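Storage and Sorting Bins: Revised Arrangements for Members

Nimwood Tool and Toy Library
Mar 7, 2020

The Library has revised the way in which returned and donated items are received, sorted and placed back on the shelves. The new arrangements were approved in December and now apply at both the Szulc Street and Odow Road branches. Members are asked to read this notice before their next visit.

Until now, returns have been accepted at the front desk and stacked on the shelf behind it. As the collection has grown to over 1000 items, that shelf has become too small for the purpose. Small plastic pieces in particular were being set down beside larger tools, and some were later shelved under the wrong heading. Stefaniia Yatsenko, Collections Manager, reviewed the matter over the winter and recommended that all small and medium items pass through an open bin before they are checked and shelved.

Each branch will therefore keep large open bins for returns. Items placed in a bin are considered received but not yet checked, and they remain on the member's account until the check is complete. This will normally be done within 2 working days. Members who need a receipt at the time of return should ask for one at the desk before placing anything in the bin.

A bin is intended to hold a modest number of items at one time. Objects should be laid on the floor of the bin with space between them, so that the shape and condition of each can be seen without lifting the others. Members are kindly asked not to pile items against the sides.

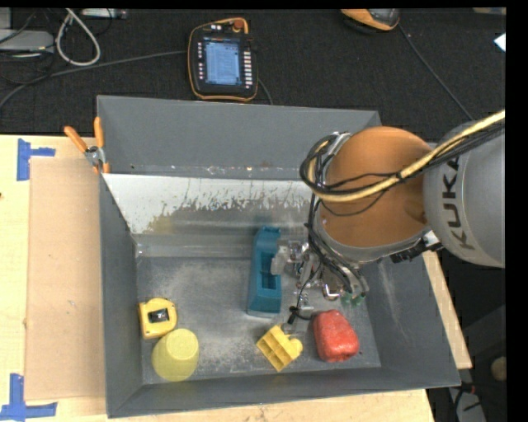

Colored plastic items continue to make up the largest share of returns, and most of the questions received by staff concern them. The following points should be noted.

Items with compartments, cavities or recesses should be emptied before return. Screws, beads, batteries and game pieces left inside are difficult to trace to their owners. Anything found in this way will be held at the desk for 17 days and then added to the spare parts drawer.

Worn surfaces are not treated as damage. Scuffs and faded color are expected in items that are borrowed often, and no charge is made for them. Cracks, missing knobs and broken ribs should be reported on the return slip so that a repair can be arranged. The repair bench at Szulc Street is open to members by appointment.

Items that belong to a set should be returned together. Where a set arrives incomplete, the whole set will be withdrawn from loan until the remaining parts are received. Labels should be left in place, even where the corners have begun to lift. Replacement labels are available at either desk without charge.

Donations are subject to the same process, with one difference. Donated items must be handed to a member of staff and may not be left in the returns bins. The Library is not able to accept more than 8 donated items from one household in a single visit. Clothing, glassware and items with frayed power cords cannot be accepted at all.

The Library wishes to thank Sellov Hardware for storing surplus shelving while the Odow Road branch was being rearranged. The shelving has since been installed along the rear wall and will be used for garden tools from the start of the spring lending period.

Questions about the new arrangements may be addressed to Stefaniia Yatsenko at the Szulc Street branch, either in person or by a note left at the desk. The full lending rules, including the revised section on returns, are posted beside the entrance at both branches.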